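Gedeckt wie früher: Weißes Geschirr, Tischtuch und ein Tablett mit Hasenschrift

Lesezeit: 5 Minuten

Eigentlich wollte ich im März nur den großen Küchenschrank ausräumen, die Bretter auswischen und alles wieder hineinstellen, und dann hat mich doch wieder die Freude am Tischdecken gepackt.
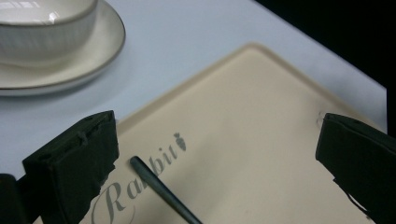
Wer hier schon länger mitliest, kennt das ja von mir: Ich nehme eine Schüssel in die Hand, um sie abzustauben, und eine halbe Stunde später liegt das gute Tischtuch auf dem Tisch und der Schrank steht immer noch offen. So war es auch diesmal, und deshalb ist aus dem geplanten Eintrag über Schrankpapier (der kommt noch, versprochen!) eine kleine Galerie über das Decken in hellen Tönen geworden. Viel ist es nicht, was man dafür braucht. Ein Tuch, eine Schüssel mit Untertasse, ein Tablett, und dann ein bisschen Geduld beim Hin- und Herrücken, bis es einem gefällt.

Die Schüssel

Weiß ist sie, aber ein cremiges Weiß, mit Glanz auf der Glasur und feinen senkrechten Rillen rundherum. Ich mag Geschirr mit Rillen sehr, weil man sie beim Halten unter den Fingern spürt und weil eine ganz schlichte Form dadurch gleich etwas Festliches bekommt. Am Rand läuft ein schmaler dunklerer Streifen entlang, gerade so viel Zeichnung, dass sich die Schüssel vom Tuch abhebt. Bei uns gibt es daraus Grießbrei, Kompott, im Sommer rote Grütze mit viel zu viel Vanillesoße, und wenn Besuch kommt, auch einmal eine klare Suppe vorneweg.

Die Untertasse

Breit ist sie, und das finde ich beim Servieren ungemein praktisch, denn der Löffel will ja irgendwo hin, und ein Keks passt auch noch daneben. Außen zieht sich eine dünne Linie herum, je nach Licht golden oder eher sandfarben, da bin ich mir selbst nie ganz einig. Solche Linien vertragen die Spülmaschine oft schlecht, und ich spüle Teller dieser Art grundsätzlich von Hand, mit lauwarmem Wasser und einem weichen Lappen. Meine Großmutter legte zwischen gestapelte Teller immer ein Stück Küchenkrepp, und das mache ich ihr bis heute nach.

Das Tischtuch

Über das Tuch könnte ich eine eigene Seite schreiben. Weiß auf Weiß klingt langweilig, ich weiß, aber legt einmal cremefarbenes Geschirr auf ein kühles, fast bläuliches Weiß, dann seht ihr sofort, wie warm das Geschirr auf einmal wirkt! Gebügelt wird bei mir nur für die Feiertage. An gewöhnlichen Tagen dürfen die Falten bleiben, die geben dem Tisch etwas Weiches, und nach dem ersten Kaffee achtet sowieso keiner mehr darauf. Für Flecken halte ich Gallseife bereit, bei Kirschen und Rotwein am besten gleich, bei Fett hat es auch bis zum Abend Zeit.

Das Tablett

Mein heimlicher Liebling, und das liegt natürlich an der Schrift: »Rabbit« steht darauf, in grauen, geschwungenen Buchstaben mit einem herrlich verschnörkelten R am Anfang. Dazu das matte Beige, die runden Ecken und der leicht erhöhte Rand. Ich finde, ein Tablett darf ruhig schräg auf dem Tisch liegen. Gerade ausgerichtet sieht es schnell nach Kantine aus, leicht gedreht dagegen bekommt so ein gedeckter Platz gleich etwas Lockeres, als hätte man es eben erst hingestellt. Zu Ostern gehört es ohnehin dazu, aber ich sehe nicht ein, warum ein Hase im Juli Pause machen sollte.

Die Farben zusammen

Creme, kühles Weiß und Beige, dazu Grau in der Schrift – mehr Töne kommen mir bei so einem Tisch nicht in die Quere. Wer es bunter mag, legt eine Serviette in Salbeigrün oder Altrosa dazu, ich würde mich aber auf eine Farbe beschränken. Vor ein paar Jahren hatte ich einmal eine Kaffeetafel für 12 Gäste mit gelben, blauen und roten Servietten gedeckt, und es sah am Ende aus wie ein Kindergeburtstag, auf dem die Kinder fehlten. Geschmeckt hat es trotzdem allen.

Ein paar Worte zum Nachdecken

Nach solchen hellen Stücken werde ich oft gefragt, und ich kann nur raten, sich Zeit zu lassen. Auf dem Trödelmarkt in Poltunville habe ich schon einzelne Untertassen für 14 Cent aus der Kiste gezogen, und im Haushaltsladen Primach gibt es hinten im Regal fast immer Einzelteile, die aus irgendeinem Service übrig geblieben sind. Zusammenpassen muss das nicht bis ins Letzte. Wichtig ist mir nur, dass die Weißtöne sich vertragen, und darum nehme ich zum Stöbern immer eine kleine Untertasse in der Handtasche mit, gut eingewickelt in ein Geschirrtuch. Die Verkäuferinnen kennen mich inzwischen damit.

Der Küchenschrank ist übrigens doch noch fertig geworden, mit zwei Tagen Verspätung und frischem Papier auf allen Brettern. Das Tablett steht jetzt ganz vorne, hochkant neben den Kuchenplatten, damit ich es mit einem Griff herausholen kann. Wenn die Johannisbeeren reif sind, decke ich wieder, dann vermutlich draußen unter dem Apfelbaum, und ein paar Bilder davon stelle ich euch gerne wieder hier ein.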